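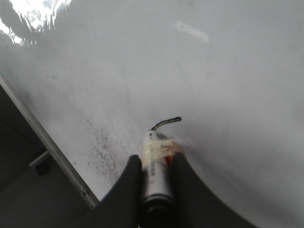 Wrist cam view over the board, tape and all.

tennant_bench
Right, some progress to report on the arm, and a question. For anyone who missed the first thread, I'm building a desktop arm in the shared workshop at Dirnley and the aim is to get it writing on a whiteboard well enough to keep our tool booking list. At the moment I'd settle for a decent number 8. It holds things fine, it moves where I tell it most of the time, but the line quality is all over the place and I think it's the grip. The tape is there to fatten things up so the fingers have something to bite on. Has anyone got a better way?

Running my own control code on a second-hand laptop, 1,377 lines of it at last count, and I'm proud of maybe 9 of them.

Rarkari
Lovely stuff! I'd ditch the tape though. Every layer you add is a squashy layer, and a squashy layer is wobble at the tip. Print a sleeve with two flats on it so the fingers always close in the same place.

zuzana_k
Disagree with Rarkari a bit. A rigid sleeve is grand if your board is dead flat and square to the arm, and whose is? I had a printed holder on mine and it either skipped or tried to push through the board. Went back to something with a bit of give and the lines got better straight away. Is yours lying flat or propped up? And how are you setting the height?

tennant_bench
Setting the height by eye, zuzana, don't shout at me. I jog it down until it looks like contact and then knock off another half a millimetre. Which I know is daft, but it's what I had time for before Wajid needed the bench back.

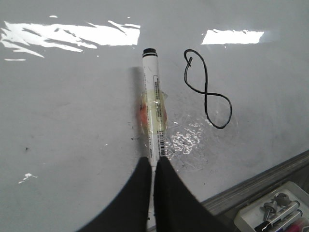 The eight is one continuous path, no lifting, which is why I like it as a test – you get curves both ways and a crossing, and if the start and finish don't meet up you know about it. I've been using the same file for every run so I can compare them. The bit I keep going back and forth on is speed. Slower ought to be neater but when I drop it right down I can hear the shoulder joint stepping and I swear it shows in the line.

Rarkari
That's your microstepping, or the lack of it. What drivers are you using?

tennant_bench
Whatever was in the box from Demulley. They're unlabelled. I'll pull the heatsinks off and have a look.

Remzi S
Give that board a proper clean before you change anything else. Old ghosting and smears will make a marker skip and you'll be chasing a software fault for a week. Ask me how I know. Proper cleaner, then a dry cloth, then leave it alone for a bit.

Rarkari
Board's a side issue, Remzi. You can write on a mucky whiteboard by hand no bother.

Remzi S
By hand, yes, because you press harder without thinking. The arm doesn't.

zuzana_k
With Remzi on this one. Also a spring. Let the pen slide 5 mm up and down in its holder with a soft spring behind it and your height stops mattering so much. Biro spring will do to start with.

tennant_bench
OK so the plan is clean first, then the spring, then Rarkari's flats on the outside of the spring holder so everyone's happy. I like the idea of keeping the flats where the fingers grip and putting the give further in. Anyone got a model I can pinch for the sliding part?

zuzana_k
I'll dig mine out tonight. It's ugly and the bore is a shade tight, so run a file round it.

Rarkari
Fine, fine. But check those drivers as well, and post the next eight whatever it looks like.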